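# The clothes rail is staying, and it's got a proper name now

Tuesday, March 5, 2024

Good news for anyone who has been eyeing up the rail by the big white pillar and wondering whether it was going to vanish: it's staying! Vesna Georgiev got the nod from the building office this morning, and from now on it's officially the Swap Rail. Anyone who works on our floor can use it, whether you're with Kusix, Vanov or the little Stojanovska team down the far end who always have the good biscuits.

If you've missed all this, the idea is very simple. You bring in something you don't wear any more, clean and on a hanger, and you put it on the rail. If you see something you like, you take it home. You don't have to bring one to take one. I was a bit worried about that at first (I thought the whole lot would go in an afternoon and we'd be left with a bare pole), but Vesna was quite firm about it and she was right. People are shy about taking things. If anything, they need a push.

It started back in October with one coat. Vesna had bought it online, it came up enormous, and sending it back was going to cost nearly as much as the coat. So she hung it on the back of a chair with a note saying "please have me", and it was gone by lunch. The next day there was a scarf on the same chair, then two pairs of trousers, and then the chair fell over. She went out and bought a plain black rail for 285 yuan of her own money, which I only found out this week and which we are going to sort out. There's an envelope at my desk if you'd like to chip in.

I've done rather well out of it myself, I should say. I've had a dark green jumper that I've more or less lived in all winter, and a raincoat with a hood that comes down over my eyes. In return I've put in a lot of shirts from a time when my neck was narrower. One of them went to a lad at Vanov who wore it to an interview for a job at a different firm, and then told me about it in the lift with his manager standing right there.

The reason we had to ask permission at all is that the rail isn't tucked away in a cupboard. It's out in the open where people walk through, and the building office likes to know what's on the floor and who is going to shift it if it needs shifting. That's fair enough. Vesna wrote them a very polite letter, they came up to have a look, one of them asked the price of a jacket, and the thing was more or less settled from there.
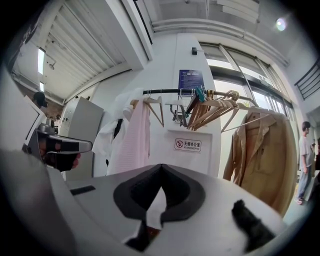 **Arben Mujić, floor newsletter editor**

I had a good nose through it before sitting down to write. There's a pale pink knit that I'd have said would be snapped up straight away, nice and soft-looking, on one of the light wooden hangers. There's a white shirt next along on the left. And right at the other end there's a tan jacket, the button-up kind with a collar and a chest pocket, which I think is the best thing on there. It isn't my colour and I've been told so at home more than once, so please, somebody have it before I weaken.

You'll spot that we aren't short of hangers. People take the clothes and leave the hanger behind, which is fine and what we'd like you to do, but they do gather in a great tangled bunch and then you pull at one and get the lot. If you've got a minute while the kettle is on, spread them out a bit. Please don't bring any more in! Someone very kindly offered us a box of 100 from a shop that was closing down and I had to say no, and then say no again when they turned up with it.

The spot next to the pillar is a good one because of the windows. You get proper daylight there, so you can see what colour a thing is before you carry it off. My green jumper, I'd like it noted, was picked out on a very gloomy afternoon and I thought it was black until I got outside.

## A few bits and pieces from Vesna

She's asked me to pass these on, and I've tidied up her wording slightly as some of it was in capitals.

- Wash it first. All of it, even if you only wore it once.
- Check the pockets. We've had keys, a train ticket and half a packet of mints.
- Nothing that goes next to the skin, please. Vests are a grey area and she'd like you to ask.
- Shoes can't go on the floor under the rail. People trip. If you've got shoes to pass on, send a message round and meet someone.
- Your own coat doesn't live there. If you hang it on the rail, it's fair game.

That last one comes from bitter experience. A visitor from Drundamow came in for a meeting in January, saw a rail, and did what any sensible person would do with a rail. By the time he came out, his coat had been tried on, admired and very nearly taken to the shops. It was still in the building, I'm pleased to say, and he was lovely about it. We've promised to put a sign up. There's a no-smoking sign on the pillar already, right where your eye goes when you're looking through the clothes, so ours will have to squeeze in somewhere near it and be a good deal less stern.

## What happens to the leftovers

Things can stay up for a month. After that Vesna takes them down and they go to the collection point on the ground floor, near the bike racks. She took 19 pieces down there before the New Year holiday, mostly summer stuff that had come in at the wrong time, so do think about the season. A linen skirt in December isn't going to find its person. Put it in a bag, keep it at home and bring it in when it warms up.

I did ask whether we could do a bigger swap day, with tables and perhaps a bit of music, and the answer is maybe. The building office would want to know the date well ahead, and we'd need to borrow a couple more rails. Vanov have one they use for their event shirts and they've said yes to lending it, as long as nobody gives the event shirts away. If you've got another at home that folds up and you could get it here on the metro, have a word with me. I'd like to do it in late spring, when everyone is turning out their wardrobes anyway.

There's also been a request for children's clothes, which seems a very good idea to me, as they're hardly worn before they're too small. We haven't got the room on the rail for them. One of the Stojanovska team has offered a lidded box that can sit beside her desk, sorted by age, so if you've got little ones, that's where to look from next week. Same rules, clean and with empty pockets, though with children's pockets you may want to go in with gloves on.

If you've got questions, Vesna is at her desk most mornings and I'm at mine most afternoons. The envelope for the rail money is in my top drawer, left-hand side, underneath the takeaway menus. And if you do have the tan jacket, come and show me what it looks like on.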